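# Lasholm Wall Paint, Matte

Lasholm is the interior paint we get asked about more than anything else in the Nuko range, and we never get tired of talking about it. It's a water-based matte for walls and ceilings, mixed at our shop in Flatham while you wait, and it covers so well that plenty of people come back to return the extra can they were sure they'd need!

The finish is dead flat. If your plaster has a few old repairs in it (whose doesn't?), you'll want that, as a shiny paint picks out every bump as soon as the evening light comes in sideways. Lasholm soaks the light up and lets the color do the work. It also wipes clean far better than you'd expect from something this chalky looking. Use a soft damp cloth and go easy for the first couple of weeks while the paint hardens.

## Colors

There are 37 colors on the standard card. The grays and blues are the strongest part of it, in our opinion, although the new greens that came in this August are giving them a run for their money - ask to see Reed and Wet Moss side by side. Whites lean warm. If you want a cool, crisp white, look at Oláh Ceiling White instead, which sits happily next to any of the Lasholm shades.

Beyond the card we can mix from a library of 2,000 formulas, and we keep a record of yours under your phone number so a touch-up can matches later. Bring a chip at least as big as a quarter if you want something scanned. Fabric works too, but fuzzy fabric scans darker than it looks, so we'll usually nudge the mix up a little and let you judge.

## Getting it on the wall

Stir it well, right down to the bottom of the can, and stir again after lunch. Cut in with an angled brush, then roll while the edge is still wet. A medium-nap roller gives the nicest texture. Two coats is normal. Deep colors over a pale wall sometimes want a third, or one coat of tinted primer first, and the primer is cheaper.

Bare plaster needs a mist coat. New drywall needs primer, no exceptions. 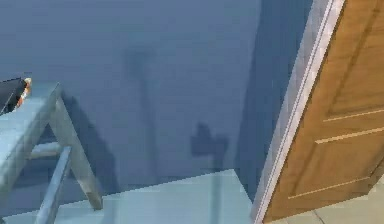 Give the first coat four hours before you start the second, longer if it's humid. Colors look patchy and a shade off while they're drying, the blues especially, so please don't judge anything until the next morning. We love a big sample for this reason: paint a piece of poster board, tape it up, and move it from wall to wall through the day. The same blue can be lovely at 9 a.m. and gloomy by supper.

Lasholm isn't meant for doors or baseboards. For those, Oláh Satin takes knocks much better, and it can be tinted to any color on the Lasholm card.

## Sizes and storage

- Sample pot, quart, gallon and five-gallon pail
- Brush and roller cleanup with warm water and soap
- Keep from freezing
- Sample pots come in card colors only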